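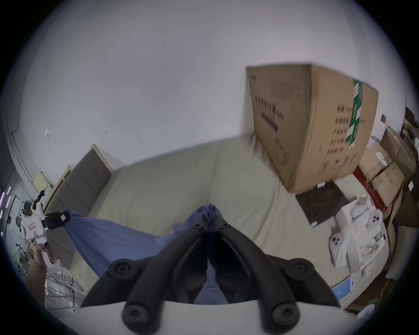

I run a fortnightly tabletop game at my kitchen table, and after a few years of spilled ginger beer and missing dice I've got a few habits that keep my gear in decent shape.

Dice first. Mine get grubby from chip fingers, so I wash them in lukewarm water with a drop of dish soap, then leave them on a tea towel overnight. Skip this for metal ones - a dry cloth is plenty. If the colour has worn out of the numbers, rub a wax crayon over them and wipe off the extra.

Character sheets go in plastic sleeves, and we write on those with a fine whiteboard marker. Jade Gauthier has used the same sheet for 14 sessions and it still looks new. Her handwriting doesn't, mind you.

For softcover modules I put a strip of clear book tape down the spine before the first read. I didn't do that with my copy of Skilano and lost the last 10 pages behind the couch!

Minis live in an old biscuit tin with magnets glued under the bases. Let the glue cure for a full day, then pop them in.

Battle maps that won't lie flat: roll them the opposite way, rubber band, leave till morning. Heavy vinyl ones might need 5 nights. I've still got one from April that curls at the corner, so a mug sits on it.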